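Print this page | E-mail this page

Wednesday, June 28, 2023
By Tahira Lodhi

This site uses cookies to remember your language and page settings. Accept | Manage settings

Section 4: Setting Up the Collet Label Printer

Read this section before you plug in the printer. Setup takes one person and needs no tools. If your printer was bought used, clear the old settings first (see Section 9).

Choosing a place

1. Put the printer on a flat, steady surface near a grounded outlet. Do not run the power cord under a rug or across a walkway.

2. Leave 4 inches of open space behind the printer. The vents are at the back.

3. Keep it out of direct sun. Label rolls that get too warm will curl and may stick to the guide.

Caution: Do not set the printer on top of a heater, a refrigerator or a stack of paper.

Loading the first roll

1. Make sure the power switch is off.

2. Press both side tabs and lift the lid until it clicks.

3. Slide the roll guides apart. Drop in the roll with the labels facing up and the loose end toward the front.

4. Bring the guides in until they touch the roll. They should not squeeze it.

5. Pull the loose end through the front slot and close the lid. Press down on both sides.

Note: Jakera rolls hold 200 labels. Rolls from other makers will fit if the core is the same width, but the low-roll light may come on early or late.

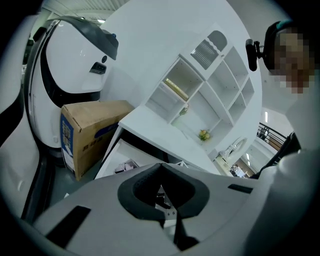 Tahira Lodhi

Connecting to your computer

1. Install the Fivano software before you connect the cable. If the cable goes in first, the computer may pick the wrong driver.

2. Restart the computer when asked.

3. Plug the square end of the cable into the printer and the flat end into the computer. Turn the printer on.

4. Open Fivano and choose Add Printer. Select Collet from the list and click Save.

If the printer is not on the list, unplug the cable, wait 17 seconds and plug it in again. Hubs without their own power supply often cause this problem. Connect straight to the computer where possible.

Printing a test label

1. Hold the Feed button until the green light blinks, then let go.

2. Check the label that comes out. The border should be even on all four sides.

3. If the border is off to one side, open the lid and reset the roll guides. If the print is pale, raise the darkness setting by one step and print again.

Caution: The print head gets hot during long jobs. Let it cool before you open the lid to clean it.

Changes to the driver steps were checked by Nuanchan Klinhom at the Grillivside office. Wireless setup is covered in Section 5.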